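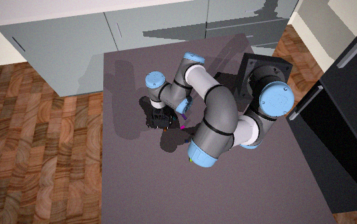 Most guides for student robotics clubs tell you to begin in the simulator and stay there until everything works. I'd cut that advice in half. The block sorting job we give new members at Hestlow is a decent way in, but a simulator is polite to you in ways the bench never will be. With the gripper pointing down over small colored blocks, like the magenta and purple ones near it, you'd think the hard part was picking a color. It's not. Go through the steps below and don't believe a good score until you've tried to wreck it.

What you need: the club's Bodley scene file, the Pappas control script and two free evenings.

1. Load the scene and leave the arm alone. Check that the gripper lines up with its target from at least two camera views. One view will fool you about height.

2. Pick one block by color. Move the gripper 60 mm over it, stop, and look again before you go down.

3. Close slowly. If the block jumps or sinks into the fingers, your contact settings are wrong. Don't fix that by squeezing harder.

4. Lift, wait, set it down in the same spot. Dull, but do it until you're bored.

5. Now shuffle the blocks and run 1000 tries. Save every failure with its start position. Noreen Mac Suibhne wrote our logging sheet and it's fine, though it has too many columns.

6. Change the lighting and block friction, then run it again. This is where most scripts fall over. Blocks that end up tucked close under the arm are worth a batch of their own.

Last July one team ran 2000 tries, got almost no drops, and wanted to go straight to the Brisen contest. Cormac Nic Aodha made them repeat the lighting test first. The score fell badly. I still hear that this was unfair to them. I don't think so.

Bring the failure log when you ask for bench time. A clip of one good grasp won't get you a slot.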